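4.2 Washing habits and the life of everyday clothes

We had expected, going into this part of the study, that people would talk mostly about price and fashion when we asked them why they stopped wearing something. They did talk about those things, often at happy length, but what came up again and again was the wash. Of the 1472 garments entered in the Drelau diaries, 284 were given up for fading or a change of color, and 239 for losing their shape. Dark clothes came up more than any others in the first group, and many of our diary keepers wrote about them with real fondness (one kept a black sweater for gardening years after she would no longer wear it to town).

Tetteh and Addo found much the same pattern in their earlier work in Rustulen, though they asked only about work clothes, and their households mostly washed by hand. Ours mostly used front loaders, and the settings people chose on them were very much a matter of habit. A program learned from a parent, or picked on the first day with a new machine, tended to stay the program for good.

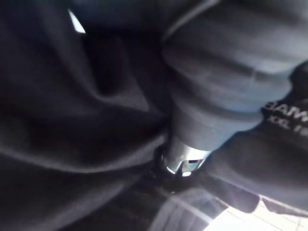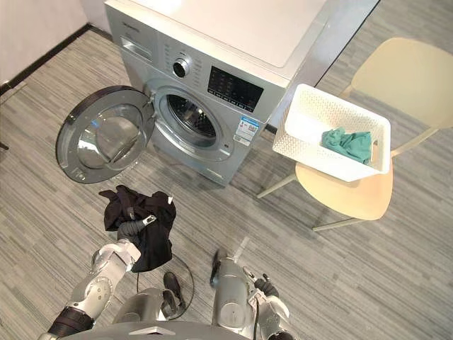

Figure 3. Dark fabric in soft folds (first picture) and a front-loading washer with its door open (second picture).

It would be easy to read all this as a simple lack of knowledge, and we would gently ask the reader to hold off on that. Most of the people we spoke with knew perfectly well what the care label said. They were washing for a whole family, in the evening, with one load's worth of time before bed, and sorting by color was the first thing to go. We come back to the question of time in Section 5, where the interviews with larger households are taken up.

Contact: Pronditus Textile Study Group, Ibrahim Hall | Copyright the authors | Back to top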